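Plullow build, bench gallery

Ruxandra Bratu and I have been putting Plullow together in the shared workshop at Fliltstead since December. It's a two-arm parts sorter for small electronics. Pictures of the work at hand below.

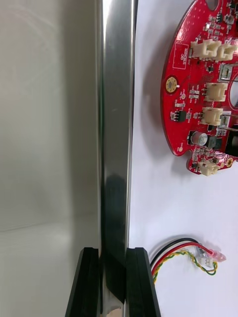

Wrist camera view. Grip force was the first thing we tuned, and it's set at 247 on our own scale. Polished metal is the hard case, and the bar between the fingers is as shiny as it gets. The red board behind it has white connector headers, so we keep the approach slow on that side.

Fikri Sumampouw wrote the Zotine script that assigns parts to bins. It's 446 lines and still needs a tidy. 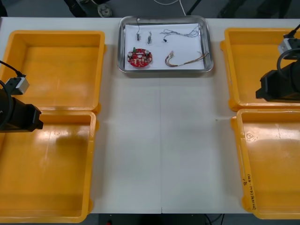
The layout took us 2 evenings to settle. Both arms need to reach the middle, so the steel tray goes between the two pairs of yellow bins, with white paper under the parts for contrast. Next job is colour calibration.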